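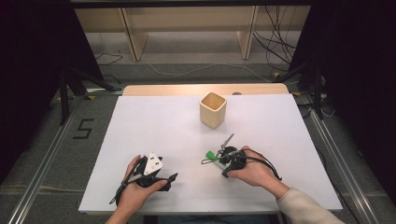 Progress report: Kwofie two-arm control software
Reporting period: June to 14 September
Prepared by: Ayuba Amissah, Fornurberg
For: Brukville programme office

We use cookies to measure visits to this site. Accept all | Reject all | Manage settings

1. Summary

Work on the pose tracking and policy training stages is on plan. The time alignment module, due in this period, was delivered and is in daily use. The motion planner is behind, for the reasons set out in section 4. Spending on software staff is within budget. We ask the programme office for one decision, given in section 6.

2. Pose tracking

The demonstration data come from two hand-held grippers worked by one operator over a table, with one small object at a time. The tracker recovers the position and heading of each gripper in the table frame. At the start of the period it did this from marker detections alone, and lost the pose whenever the marker turned away from the cameras. The new version joins marker detections to the motion sensor signal in a sliding window of 30 samples and carries the pose through short gaps.

Gaps longer than the window are now flagged and the segment is cut. Previously they were filled by straight-line interpolation, and the filled stretches went into training without any label. We found this in June while looking into a run of policies that moved the left arm through the table surface in simulation. All earlier recordings have been processed again with the new tracker, and the old output is kept read-only on the Ziver store.

One fault remains. When the two grippers come close together over a small object, the tracker can swap their identities for a few samples. A check on jaw opening catches most of these, but fails when both jaws are equally open. A fix using the previous velocity is written and under test.

3. Time alignment

Gripper opening, video and pose arrive on separate clocks. The alignment module estimates the offset between them at the start of each recording and again at the end, and rejects the recording if the two estimates differ by more than 80 ms. The limit is set in the session file. Operators see the result before the next recording begins, so a bad session is found within minutes.

The module replaced a script that needed the operator to tap the grippers together at the start. The tap is no longer required. Some operators still do it from habit and it does no harm.

4. Planning

The planner takes the policy's target poses for both arms and returns joint paths free of collision. It was to be finished in this period and is not. Single-arm paths are reliable. Two-arm paths over a shared object are found, but too slowly: the target is one plan every 70 ms and the current build misses it whenever the arms cross the centre line of the table.

Most of the time goes on repeated distance checks between the two wrists. These are now cached between steps, with a modest gain. The larger change is to plan both arms as one system near the object and separately elsewhere. The switch between the two modes is coded. It still produces a visible pause as control passes over, and until that is removed we do not consider it fit for the hardware.

An outside planning library was tried for two weeks and dropped. It handled the shared region well but could not accept new targets while a path was being followed.

5. Training and evaluation

The training set was frozen at 500 demonstrations that passed both the tracking and alignment checks. Policies are trained on this set only, so that results from different builds can be compared. Demonstrations recorded after the freeze are held back for the next set.

Evaluation so far is in simulation. The policy reaches and closes on simple open-topped objects, and is weaker when it has to turn one over between the two grippers. We are not reporting a success rate for this period. The scoring script counted a dropped object as placed if it came to rest inside the target area, and the corrected script has not yet been run on every build.

Logging was also reworked. Each run now stores the software version, the session file and the planner settings in one record. Two earlier results could not be repeated for lack of this information and have been withdrawn from the Kwofie results table.

6. Decision requested

The agreed plan has hardware trials beginning as soon as this report is accepted. We ask that single-arm trials begin then, and that two-arm trials wait until the planner meets its timing target. No extra funds are needed. Robot time already booked at Brukville would be used for the single-arm work.

7. Next period

Close the identity swap fault in the tracker.
Remove the pause on planner mode change and repeat the timing tests.
Run the corrected scoring script on all builds since June and issue the table.
Write the operator guide for the alignment module. A draft is on the Ziver store under docs/align.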